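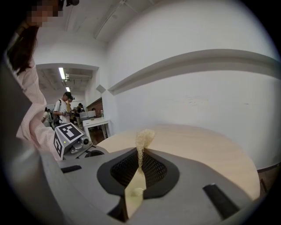

What can I use to clean a light wood table?
A soft sponge, lukewarm water and a drop of dish soap. Wipe along the grain and dry with a cotton cloth right away. Keep scouring powder and steel wool off it.

Is a loofah too rough for the tabletop?
On the oiled finish, a soaked loofah is fine with light pressure. Don't use one on the lacquered finish, where it can leave dull patches.

Which sizes do the round tables come in?
The Garnholm is 90 cm across and the Nyberg is 94 cm. Both are sold with either finish. The finish is printed on your order confirmation.
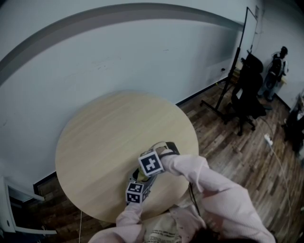
Round table in light wood, seen from above.

How often should I oil it?
Twice a year for a table in daily use. Our Welach oil goes on thin with a lint-free cloth. Wait 40 minutes, wipe off what hasn't soaked in, and leave the table overnight. Lay the used cloth flat outdoors to dry before you throw it out, as oily rags can catch fire.

How do I get rid of rings from cups and glasses?
Fresh rings often fade after a day or two. If one stays on an oiled top, sand lightly along the grain with fine paper and oil the spot again. On lacquer, leave it alone and write to us. Plastic cups leave rings too if they are wet underneath, so put a coaster under those as well.
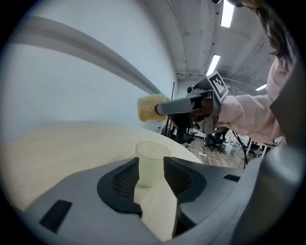
The same goes for plant pots and anything else that sits in one place for days.

Can I use the same sponge on the wall behind the table?
Use a separate one. Soap and oil from the table can leave streaks on white paint.

Where do I order oil and sponges?
At the Brikham store or by mail. The care kit is item 2501. For questions about an older table, ask for Emiliano Gallegos at the service desk, open until noon on Saturday.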